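Henriques amplía su servicio de reprocesamiento de instrumental para clínicas dentales y podológicas

Giromthorpe, 17 de agosto de 2024

Henriques, empresa dedicada al acondicionamiento de material sanitario reutilizable, anuncia la ampliación de su servicio de limpieza, envasado y esterilización por vapor a consultas que no disponen de central propia. El servicio se presta desde la planta de Giromthorpe y cubre instrumental rígido de acero inoxidable, tanto suelto como agrupado en sets de procedimiento.

La ampliación incorpora tres líneas de trabajo diferenciadas: instrumental de exploración, instrumental de corte y sets mixtos. Cada línea dispone de su propia zona de recepción, de modo que el material con filo no comparte cestas de lavado con el resto. La clasificación se efectúa a la entrada, a partir del albarán que cumplimenta la consulta.
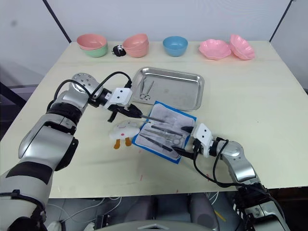
El lavado se realiza en termodesinfectadora con detergente enzimático y aclarado final con agua desmineralizada. Las piezas articuladas se cargan abiertas y las desmontables se procesan por componentes. Tras el secado, el personal inspecciona bisagras, cremalleras y puntas bajo lupa con iluminación. Las piezas con corrosión o pérdida de alineación se apartan y se devuelven a la consulta en envase identificado, sin esterilizar, junto con una nota de incidencia.

El envasado admite bolsa mixta de papel y film, envoltura de tejido sin tejer y contenedor rígido. La elección corresponde al cliente – salvo en sets cuyo peso supere el límite del formato solicitado, que pasan automáticamente a contenedor. Todas las bolsas se termosellan y llevan indicador químico externo. En los sets se coloca además un indicador interno.

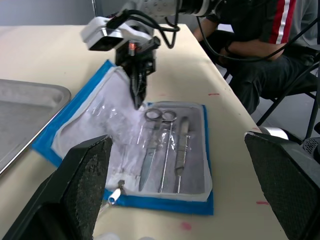 La trazabilidad se gestiona mediante Fadport, el programa de registro que la empresa emplea en planta. Cada envase recibe una etiqueta con número de lote, ciclo, fecha de proceso y fecha de caducidad. La consulta puede descargar el informe del ciclo, con las curvas de presión y temperatura, una vez liberada la carga. Los informes se conservan durante cinco años.

La recogida y la entrega corren a cargo de Hunard en cajas cerradas de dos colores, uno para material usado y otro para material procesado. Las cajas no son intercambiables entre circuitos. El plazo ordinario de devolución es de tres días laborables desde la entrada en planta y no incluye reparaciones ni afilado, que se presupuestan por separado.

El servicio funcionó en fase piloto desde junio. Como resultado de esa fase se modificó el modelo de albarán, que ahora exige indicar el formato de envasado por set, y se adelantó la hora de cierre de la recepción. 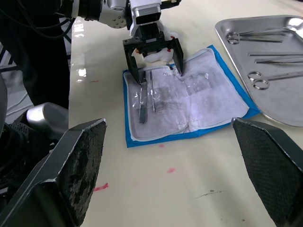 ¿Qué ocurre si un envase llega a la consulta con el sellado dañado?
El envase se considera no estéril y no debe utilizarse. La consulta registra la incidencia en Fadport con el número de lote y deposita el envase en la caja de material usado. Henriques vuelve a procesarlo sin cargo cuando la incidencia se comunica el mismo día de la entrega.

Las condiciones de contratación, la lista de formatos admitidos y el modelo de albarán vigente pueden solicitarse al departamento comercial de Henriques en Giromthorpe.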